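Safe Enough to Share a Table: Writing House Rules for a Tidying Arm
Project report, Milan Geerts

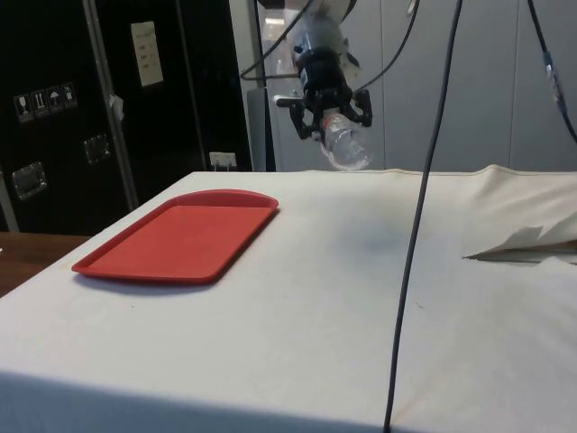
When I signed up for this project I thought I'd be spending the term on grasping. My supervisor, Safta Pîrvu, had other ideas. The lab had an arm, it had a tabletop tidying task, and what it didn't have was a set of written rules that a new student could read in one sitting and then follow. So that became my job, and I'll admit I sulked for a day or so before I got into it (it got a lot more interesting once I started reading other people's rules and noticing how vague they were!).

What I started with

The old rules were one page taped inside a cupboard door. They said to "take care near the robot" and "keep the area tidy". Nothing on who may press start, how fast the arm may go with someone at the table, or what to do with an object left in the gripper after a stop. I also read through the safety handbooks from two places that kindly shared theirs, Jaswood and Smits. Jaswood's is long and very thorough and I couldn't find anything in it. Smits has a two-page one and I borrowed the layout shamelessly.

I read the published standards for industrial arms and for people working next to them as well, as much as I could get through the library. They're written for factories, and a lot of it doesn't translate neatly to a room where one student is swapping bottles on a tablecloth. The bit that really stuck was that you assess the whole job, including the thing being held. A slow arm holding a plastic bottle is one job. The same arm holding a kitchen knife is another one altogether, and our old page treated them the same.

The rules I ended up with

The draft has 9 rules. I won't paste them all in, they're in the appendix, but these are the ones people argued over.

Speed. With anyone inside the taped line, the arm is capped at 50 mm per second. With everyone outside it, 500. People hated the low cap to begin with. I did too, frankly, it's like watching paint dry.

Distance. The taped line sits 700 mm out from the edge of the table. I first wanted it further, but then you're standing in the doorway.

Objects. No glass, no blades, nothing hot, and bottles go in with no liquid. If you want something off the list you write down why and Safta signs it.

Cables. They must have slack through the full range of motion, and you check this by jogging the arm through its corners by hand control before the first run of the day. A cable that hangs where a person might walk or lean gets tied back. I was slack about this one myself (sorry) until I hooked one with my elbow in April and stopped a run.

Stopping. Whoever holds the stop button does nothing else. No phone, no notes, no fixing the cloth. After a stop, you don't reach for whatever's in the fingers. Put a hand or a tray under it, call out "opening", then open the gripper from the console.

Trying them out

I asked the other students to work from the draft while I sat in the corner with a clipboard. The speed rule was followed nearly every time, mostly because I'd built it into the Dadell control panel as a big toggle and you had to go out of your way to ignore it. The stop button rule was a mess. People kept putting the button down to straighten something on the table, and I caught myself doing it while I was meant to be demonstrating. We now clip it to a lanyard, and that has helped a fair bit.

The word "tidy" caused trouble as well. I'd kept it from the old page and everybody had a different idea of what it meant. I changed it to "only what the task needs is on the cloth before you press start", and the arguments pretty much dried up.

What I'd do differently

I'd write the rules with the other students from week one. I wrote them alone and then defended them, and some of the wording still sounds like me being defensive. I'd also log near misses from the start, even the silly ones. My elbow is the only entry in the log before the trial, and I don't believe for a second it was the only one.

Still to do: the object list needs a proper review before anyone works with filled containers, and the rules for Messide, our mobile base, haven't been touched. Safta wants those by the end of next term.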